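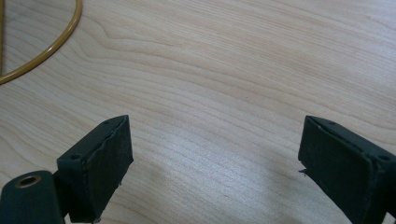 According to a reader in Bandara, the last checklist let their sorting station go live with a fire exit that opened onto a parked trailer. Fair point. The exit line has been rewritten and moved to the top, where it's harder to skip while looking for coffee.

# Station go-live walkthrough, Ikeck, 9 December 2023

**Doors and exits**

- [x] Exit doors open all the way, with nothing parked outside. *The trailer sign is up. So was the trailer, until we asked.*
- [x] Exit signs lit on battery power.
- [ ] Dock door 4 stops when blocked. *It stops, thinks it over, and keeps going. Locked out until the door company comes back. Do not unlock it to save a walk.*

**Sorting floor**

- [x] Emergency stops tested on both belts.
- [x] Belt guards in place and bolted.
- [ ] Walkways painted. *Painted, yes, straight into a pillar. Needs a repaint before go-live.*
- [x] Carts roll and brake. *Two pulled for bad brakes and tagged. One tag had already been moved to a chair.*

**Scanners and power**

- [x] Chargers off the floor and away from the mop sink.
- [x] Stirkaline backup batteries hold through a test cutoff.
- [ ] Spare scanners logged. *The log says 224. The cabinet could not hold 224 of anything. Recount, please, and not from memory.*

**Paperwork**

- [x] First aid kit stocked and dated.
- [ ] Injury log posted. *Posted in a locked office. Move it to the break room.*
- [x] Evacuation map matches the building. *The old one was Zondow's, which explains the swimming-pool-shaped room. It's their tire storage.*

**Result:** not ready. Door 4 and the walkway paint have to be closed out before trucks arrive. The scanner count and the injury log can be fixed in the same visit.

Zondow passed in October and doesn't need a new walkthrough, only its own map back. Bandara gets rechecked under the new exit line - yes, even though the trailer is gone. Recheck takes 2 hours if someone remembers the keys to the electrical room.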